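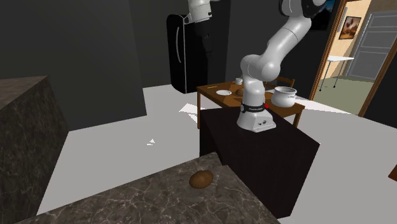

Skasus lab, Ikville, September 16, 2026. Quick notes before the train. Went mostly to see how they gather examples for the learning system, and they do nearly all of it in simulation now. Kitchen tasks this month. Today's was a potato on a dark marble counter, pot waiting over on the wooden table, arm on its pedestal in between. An operator drives, the system records, next one. Target is 125 good runs per layout and 50 layouts before they train anything again.

Seats are cramped, screens are good. I got a turn. Harder than it looks, my first two runs were thrown out on the spot for dithering. They want smooth and a bit boring. Failures get kept too but in a seperate pile, labeled by hand. Asked how long labeling takes, got a laugh. 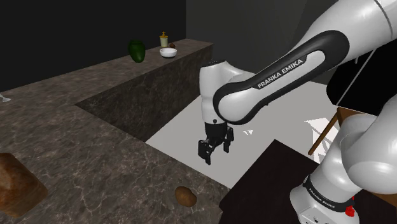 Second half was about variety. Gounder (the group upstairs) writes the script that shuffles objects and surfaces between layouts. 17 kinds of food so far. They'd rather have clutter than tidy counters, so you get bread and a potato down on the lower part, green vase and a pump bottle up on the ledge, gripper still open over bare floor. White jagged bits on the floor are on the bug list, low priority.

Didn't get to ask about the real arm tests, those are at Trasbridge and need a separate visit. Coffee good, parking terible. Email them re: the failure pile.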